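Bin liner keeps sliding down inside the round recycling bin -- ticket log
Status: Open, waiting on customer

Original post

Hi Thoroddsen support! I ordered the round bin and a roll of your thin purple liners back in March, and I've been having the same annoying problem with them ever since, so I'm going to put everything I've tried in one place.
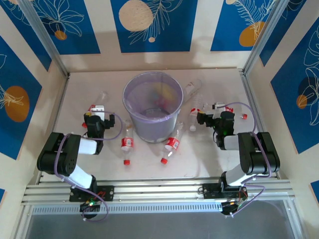
We use it for plastic bottles and not much else. We drink a lot of bottled stuff in this house (I know, I know) and we save them up for the return machine at the Bravdale store. The liner goes on fine. I stretch it over the rim, push the middle down with my hand, and it looks great for maybe a day. Then the bottles start going in and the rim lets go on one side, always the side I toss from, and the whole bag slumps to the bottom with the bottles on top of it. Then I'm fishing sticky plastic out with my arm in up to the shoulder.

The bin itself is fine, I like the bin. It's wider at the top than at the bottom, and I do wonder if that's part of it, the film wants to ride up the slope and off.

What I've tried so far:

Folding more of the liner over the outside. Helped a little. With a deep fold there isn't enough length left to reach the bottom, so the bag hangs and the weight pulls on the rim even more.

Less fold. Worse! Came off with the second bottle.

A big rubber band around the outside, under the rim. It held for 2 days and then rolled itself up and pinged off behind the fridge, where it still lives.

Twisting the slack into a knot on one side, like you do with a grocery bag. Best so far, but the film is so thin that the knot tore on the third bag. I did get one full load out of it.

Crushing the bottles first and putting the caps back on. They take up less room, so the bag gets heavier before I empty it. Not sure this was smart.

Order was through Irent, if that matters for looking it up. The roll says 200 liners, so I'd really like to use them up and not start over.

Update 1

Your reply asked me to measure around the outside of the rim with a tape or a string. I used a string and got 90 cm. You also asked if the liner is the standard or the wide one. The sleeve is long gone, sorry, but I laid one flat on the counter and it's 59 cm across. That sounds like plenty to me? If anything it's too loose, which would explain why the knot works better than the plain fold.

Update 2

Tried the narrower liners you suggested, the Stisach ones. Much tighter fit, I had to work my way around the rim with both thumbs. It hasn't slipped once this week, and that includes a pretty full load. Two complaints though. They're shorter, so the bottom of the bag doesn't touch the bottom of the bin, and it's a wrestling match getting one off when it's full.

So I'm going back and forth. Is there a ring or a hoop that goes with this bin? I saw one on the page for the square version, but that one's obviously not going to fit. If you don't make one I'll probably go on knotting the purple ones until the roll is gone -- just with fewer bottles per bag.

Please leave the ticket open for now, I want to hear about the ring before I order anything else.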